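Pellum shop teaches arm to pick bars by hand, no code needed

November 1, 2020

By Maureen Ellwood

PELLUM - Took one person, one joystick and a lot of patience. A robot arm at Muvatbridge's workshop on the Valen road is learning to lift bars out of a metal bin, and the person teaching it has never written a line of code.

Unathi Shezi started there in August, straight from a job packing window hardware. Now she spends most of her shift with a hand controller, driving the arm through the same move over and over. Down, close, lift, out. Reset the bin. Again.

"My arm doesn't get tired, it's my thumb," Shezi said. "And my eyes a little. You stare at the fingertips all day."

Every run gets recorded. Joint positions, finger positions, the camera view, all of it. The software then goes looking for what the good runs have in common and tries to copy it. By the end of last week she had 1051 runs saved. The target for the first round is 2075, and nobody at the shop would promise a date for getting there.

Muvatbridge is a small outfit, 13 people on payroll, and mostly does fixtures and feeders for other local plants. The picking job came in from Ruggiero, a parts supplier that wants loose bars taken out of bins in whatever position they land. Ruggiero has people doing that by hand now and has trouble keeping the late shift filled.

The old way to do it would be to program every move. Fine if the parts show up in the same spot. They don't. Bars end up against a wall, in a corner, side by side with hardly any room for a finger between them.

"We wrote a program for it first and it was OK on the easy ones," said Ilaria Sorrentino, who runs the project. "Then one goes flat up against the side of the bin and the program has no idea. Unathi just tips the gripper a bit and nudges it loose. She couldn't tell you the angle. We don't need her to, we just need her to do it while we're recording."

There are two ways to show the arm something. One is the hand controller, used from a desk a few steps off with a screen. The other is to grab hold of the arm and move it yourself, with the motors set to go slack enough to let you. Shezi did her first week that way and says it is easier to learn but wears you out. It also put her hands and sleeves in the camera view, and those runs had to be thrown away.

So the controller it is, mostly. The hands-on method still gets used for start positions and for showing the arm how to come in over the rim without bumping it.

Not every run is a keeper. Shezi marks each one right after she finishes, good or bad, and Sorrentino goes back over a share of them the next morning. Dropped bars get kept, in a seperate folder. The slow ones are a bigger headache. If the driver hesitates, the arm learns to hesitate, and the early version would stop over the bin and hang there like it forgot what it came for.

"That was me," Shezi said. "That was me thinking."

She has gotten faster since. She also switched the order she works in, taking whichever bar is most open first and leaving the wall ones for last. Sorrentino asked her to stick with that, so that the recordings all tell the same story.

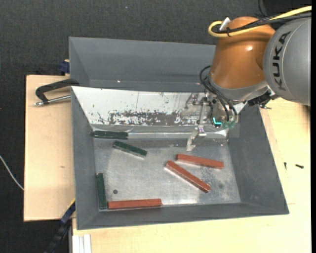
The KUKA arm over the picking bin at Muvatbridge, with green and reddish-brown bars still to be picked.

Results so far are mixed and the shop is pretty open about it. Left to run by itself, the arm handles bars out in the open part of the bin well. Corners are bad. Two bars close together, worse. It will sometimes go for the gap between them and come up with nothing. Sorrentino wants the next few hundred runs to be almost all corners and close pairs, and Shezi has been setting up the bin that way on purpose.

Llinos Phillips, who handles the Ruggiero side of the job, stopped by to watch and took a turn on the controls. Lasted seven tries. Got one bar.

"I thought it'd be like a claw machine," Phillips said. "It's harder then a claw machine. You lose track of how far down you are."

Depth is the thing everybody has trouble with, Shezi says. She watches the reflection in the bin floor coming up to meet the finger. She figured that out alone and has since passed it on to Fiorella Guerra, who is being trained as the second driver and starts on her own runs this month. Having two people teach the same arm is a bit of a test too. Guerra is left-handed and comes at things from the other side, and the shop wants to see whether the mix helps or just muddles it.

As for jobs, Phillips said Ruggiero plans to move its bin pickers over to inspection if the arm ever gets good enough, and that there's no schedule for it. Ruggiero will send a fresh batch of bars once the first round is finished, including a longer size the arm hasn't tried.

Muvatbridge is also looking for a third driver, part time, days. No experience with robots required. Sorrentino said steady hands and a decent chair matter more, and the shop is buying the chair. Applications at the front office, use the side door, the main one is stuck.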